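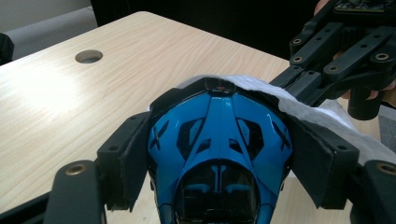
Reading time: 4 min

Unit 4. Comparing Hand-Held Grippers on a Two-Handed Task
Robot Manipulation Laboratory, Herrera Building, lower level

Read before the May lab sessions. Bring a printed trial sheet and safety glasses. The prelab questions from Unit 3 are still due at the start of the session.

4.1 Scope

Unit 3 treated a single gripper closing on a rigid block with parallel faces. Most parts do not have parallel faces. In this unit one gripper holds a curved plastic shell by its flanks and a second gripper brings a soft cloth to it. The holding side needs friction and a stable contact. The cloth side needs a small tip that can pinch thin material and keep hold of it under light drag.

The hand-held units are operated directly by the student. No arm is attached during the first half of the lab. In the second half the same finger sets are mounted on the bench arms and run from the Statangate controller, and the two sets of results are compared.

4.2 Terms

Flank contact: contact between a pad and the side of a part where the surface normal is not parallel to the closing direction.

Closing direction: the line along which the pads approach one another. In a parallel linkage this line stays fixed relative to the palm. In a pivoting linkage it does not.

Compliance: displacement of the pad surface per unit of applied force. Report in mm/N.

Backlash: motion at the fingertip with the trigger held still. It comes from clearance at the pivots and adds up along the chain of links.

Drag load: the tangential load the moving cloth puts on the held part.

4.3 Geometry of the holding grasp

The shell narrows toward one end. Pads pressed on its left and right flanks therefore meet a surface that slopes along the length of the part as well as from top to bottom. Each contact force has a normal component and a tangential component. Resolve both before estimating the holding force.

Let N be the normal force at one pad, a the angle between the surface normal and the closing direction, and mu the friction coefficient. For a symmetric grasp, with the slope in one plane only and no other load, the contact holds while

tan(a) < mu

When the inequality fails, squeezing harder pushes the part out of the grasp. The usual symptom is that the shell creeps in its narrowing-to-widening direction or the reverse, depending on where the pads sit. Move the grasp point before raising the force.

With a drag load D shared equally by two pads and acting at a right angle to the slope plane, the requirement becomes

(N sin a)^2 + (D/2)^2 < (mu N cos a)^2

Work the case a = 0 first and check that it reduces to D < 2 mu N.

Raised ridges and recessed openings on the upper surface do not enter the calculation as long as the pads stay on the flanks. They matter for the cloth, which can catch on an edge and produce a short spike in D. Use the peak value of D, not the mean.

4.4 Pads

Three pad sets are issued.

Set A. Cut foam, dark, adhesive backed. High compliance, conforms to curved flanks. Cut edges are rough and the foam takes a set if left clamped overnight. Open the gripper before storing it.

Set B. Terkness molded rubber, 2 mm thick. Lower compliance. Good repeatability on flat faces, smaller contact patch on curved ones.

Set C. Bare finger plate. Control condition only. Stop the trial if the plate marks the part.

A glossy shell is a fair test of pad material because the surface is smooth and there is little texture for a hard pad to engage. It is also easily contaminated. Skin oil on the flanks lowers mu enough to reorder the results. Handle parts by the ends and wipe both flanks between pad sets.

The pads wear at the leading edge first. Inspect that edge under the bench lamp and note its condition on the sheet. Do not trim a pad partway through a series.

4.5 Linkages

Two designs are compared. The course unit uses parallel black links with brass-colored eyelets at the pivots. The Paltora unit uses a single pivot per finger and has a stated maximum opening of 68 mm. Measure the opening of the course unit yourself and enter it in the first row of the sheet.

A parallel linkage keeps the pad faces at a constant angle through the stroke. The cost is more joints and so more backlash. The single-pivot design is stiffer at the tip but presents its pads at an angle that changes with opening, and the angle a in section 4.3 has to be recalculated for each part width.

To measure backlash, hold the trigger at mid stroke, push the fingertip outward with the spring gauge until the dial indicator stops moving freely, then inward. Record the difference. Take the reading at the center of the pad. Readings at the tip are larger and cannot be compared with last term's.

Check each pivot before starting. An eyelet that has worked loose shows up as side play well before it shows up as backlash in the closing direction.

4.6 Procedure, first half (hand-held)

1. Fit pad set A to the holding gripper. Leave the cloth gripper as issued.
2. Set the shell over the table with the narrow end pointing away from you. Close the pads on the flanks near the widest section they can reach.
3. Grip the cloth near one corner with the second gripper. Lay it over the upper part of the shell so that it hangs to one side.
4. Draw the cloth along the length of the shell at a steady speed. Avoid pulling across the closing direction.
5. Score the trial: 0 for a dropped part or cloth, 1 for visible creep, 2 for no visible creep.
6. Repeat until the set is complete, then change pads.

Each group runs 32 trials per pad set. Swap operators halfway through and mark the change on the sheet. Operator effect has been larger than pad effect in some groups, and it can only be separated if the change is marked.

Keep cloth out of the linkage. Material drawn in between parallel links will jam the stroke, and pulling it free can bend a link. Release the trigger fully and back the cloth out by hand. Keep fingertips clear of exposed circuit boards.

4.7 Procedure, second half (arm-mounted)

Mount the finger sets with the adapter plates from the drawer under the Statangate controller. Run the supplied wipe program without changing the path. The only permitted adjustment is the closing force, which starts low and goes up one step at a time to a limit of nearly 4 N. If the shell creeps at the limit, record it and go to the next pad set.

The arm does not correct for creep. A person holding the gripper does, often without noticing, and hand-held scores come out higher for that reason. Discuss this in the report.

4.8 Report

Include a free-body diagram of the held shell with a drag load applied, a table of scores by pad set and operator, the backlash readings for both linkages, and one paragraph on which combination you would pick for a part with curved flanks. State mu for each pad and how you obtained it. Estimates taken from a handbook are accepted for set C only.

Raw sheets go in the tray by the door. Typed copies are not needed.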